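Minutes of the Fall Meeting, October 29, 2018

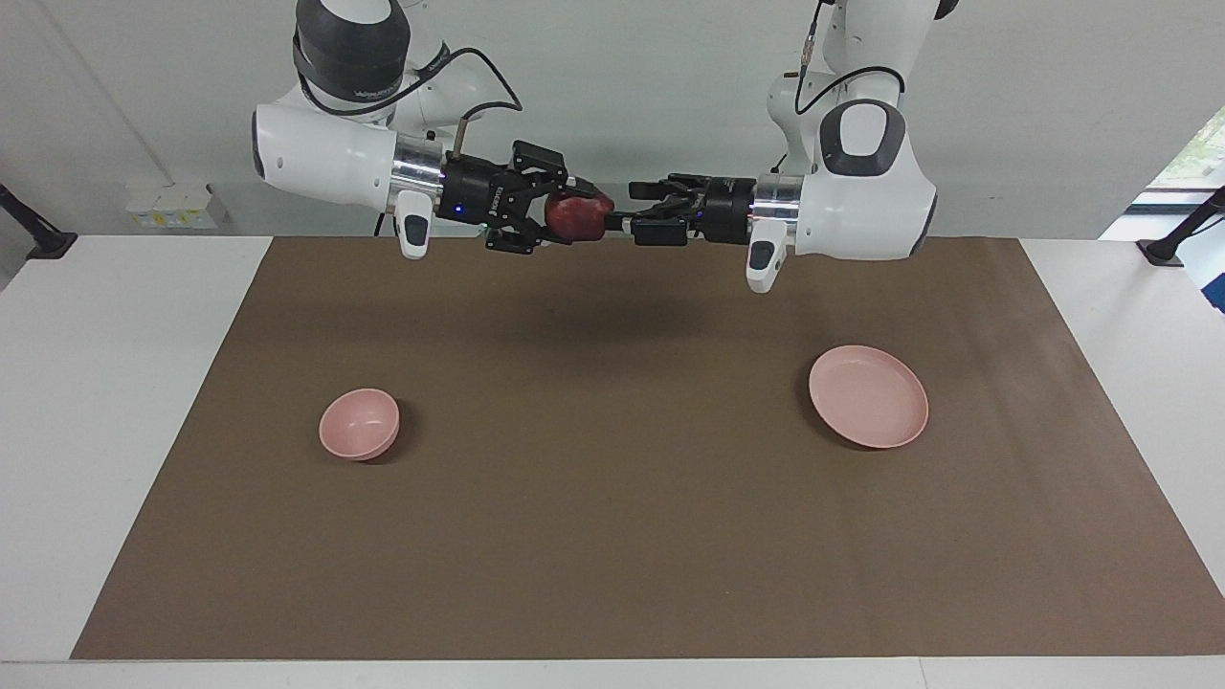 Eriswood Orchard and Kitchen Club

Present: sixteen members, which is more than we have chairs for. Ingegerd Aasen in the chair (the good one). Apologies from the Paquette household, who are away, and from the key to the upstairs closet, which is still missing.

1. Minutes of the last meeting
Approved after one correction. The pie described as "acceptable" should read "very good." The member who baked it asked that the change be made in ink, and it was.

2. The apple question
Ingegerd opened by asking what we want from a red apple on the club table. The answers went on for some time. One side wants an apple that looks the part: deep red, a few darker streaks, some shine to the skin. The other side wants one that tastes of something. It was pointed out that these could be the same apple. The chair asked which apple, and there was a silence.

Two varieties from the Horoven rows were cut up and passed along. The first was crisp and sharp and well liked. The second was called "pleasant" by the people sitting nearest to the person who grew it, and "wet" from the back. A vote was proposed and then dropped when it was noticed that most of the evidence had been eaten.

Agreed: both go on the list for the January tasting. Growers are to bring whole fruit and let the chair do the cutting.

3. Handling
Bruising again. Last year's display apples had thumbprints in them before the doors opened. Ingegerd repeated the rule, which is that an apple is held lightly, lifted clear of the table and passed straight across to whoever is taking it. It is not rolled. It is not tossed, even a short way, even by people who played ball in college.

A member asked if polishing on a sleeve counts as handling. It does. He asked about a clean sleeve. Same answer.

Agreed: fruit for display gets passed hand to hand and is set down stem up. The handling rule will be added to the sign-up sheet in larger letters than before.

4. Table and mat
The brown mat stays. There was a motion to replace it with a checked cloth from the Brandeo catalog, with samples. Supporters of the cloth found the mat "a little office." Supporters of the mat said that red fruit shows up well on brown, that a white table left bare shows every drip of juice, and that the mat wipes down in a minute and has never needed ironing. Nobody present offered to iron. The motion failed, three in favor.

It was also agreed that coffee cups do not go on the mat. They go on the windowsill, where they have always gone, and from which they should at some point be taken home.

5. Peeling contest
Back by popular demand, meaning two people wrote in. Rules as before: one apple, one peel, longest unbroken strip wins. The tape measure will be a cloth one this time. Last year's was metal and snapped back at the worst possible moment, and the result is still being disputed by people who should have moved on.

The chair ruled that the peel may be laid out straight but may not be "encouraged."

6. Sauce
We have a lot of it. Jars from last fall are still on the bottom shelf of the pantry, behind the newer jars. Members are asked to take one on the way out. Members who took one last time and brought it back full are asked to reflect.

Agreed: this year's batch will be half the size, with less cinnamon. The cinnamon was debated at length and the secretary stopped writing.

7. Other business
The peeler with the green handle has been found. It was in the drawer marked "peelers."

Someone asked whether we might one day do pears. The chair thanked them for the question.

8. Next meeting
January, date to be posted by the door. Bring apples, a plate and, if possible, a chair.

Meeting closed once the samples ran out.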